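Search this site
Search for:

March
By Orathai Ratanaporn
Filed under: Kitchen > Storage > Things We Tried

Tarkero Fresh Discs: do they keep fruit longer?

The claim on the sleeve is that one disc in the fruit bowl will give you "up to twice the life" from whatever you put next to it. I have learned to read "up to" very slowly. A disc that does nothing at all also fits inside "up to twice."

For anyone who hasn't had the ads follow them around, the Tarkero is a flat plastic puck with a refill pouch inside. The pouch is supposed to soak up the gas that fruit gives off as it ripens. You get 2 in a starter pack, and then you buy refills, and then you keep buying refills. The product page had 1,266 reviews when I ordered, nearly all of them five stars and a surprising number posted before anyone could have finished a first pouch.

The idea itself isn't nonsense. Fruit does give off ethylene, and there are materials that absorb it. Warehouses deal with it all the time. But a warehouse is closed, and my kitchen has a window over the sink and a door that people leave open. A puck sitting out in a room like that has a lot of air to get through. I wrote to Tarkero and asked whether the testing was done in a sealed container. I got back a friendly email with a discount code in it.

So I bought fruit in pairs from the Prasertsri market, same crate, as close a match as I could manage, and kept one lot with a disc and one lot without, at opposite ends of the house. Bananas, pears, tomatoes, mandarins.

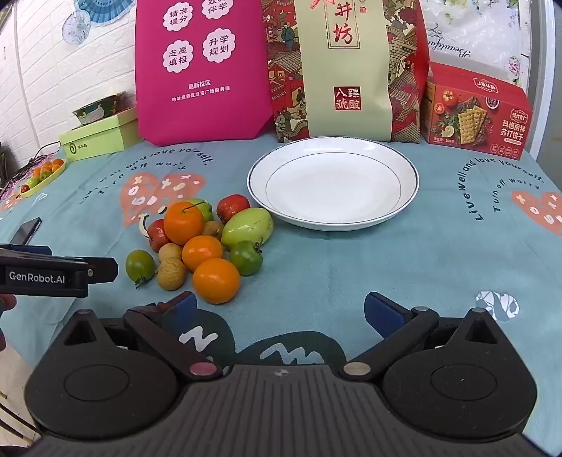
One reader wrote in after my first post on this to say I was being unfair about the bananas. Hers held on three days longer with a disc under them, she said, and she wasn't going to stop using it because somebody on the internet had a draft in her kitchen. Fair enough. My bananas spotted on the same morning in both rooms. I'd want to know if she had hers in a covered bowl, and I did ask, but she hasn't written back.

Pears were the only place I thought I saw a difference, maybe a day, and I could have talked myself into that day. Pears are hard to judge with your thumb. The tomatoes went soft together. Mandarins are a bad test anyway -- they make very little of the gas to begin with, so I'm not sure why there's an orange segment printed on the box.

I did run it again with the pears in a lidded crate, and there the disc did better. I'd call it two days. Then again, the Ganum crate I used has a vent you can close, and it costs less than a few rounds of refills.
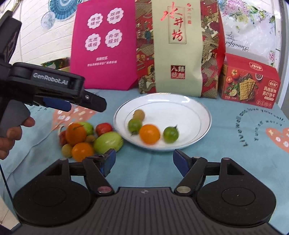 What it costs to keep going

The refill pouches are where they get you. Each one is rated for 66 days, which is an odd number and lands you just past two months, so you never quite remember when you changed it. There's a color dot that's meant to tell you. Mine went from light blue to a slightly different light blue.

Hendon sells a plain sachet that makes the same promise with no puck. I haven't tested it side by side, so I won't say it's as good. It's at least easier to throw out.

Should you buy it?

If you keep fruit in a closed drawer or a lidded box, you might get something from it. For an open bowl on the table, I'd save the money and buy fewer pears at a time. I still have one unopened pouch, and I'm going to try it in the crisper with some broccoli next month.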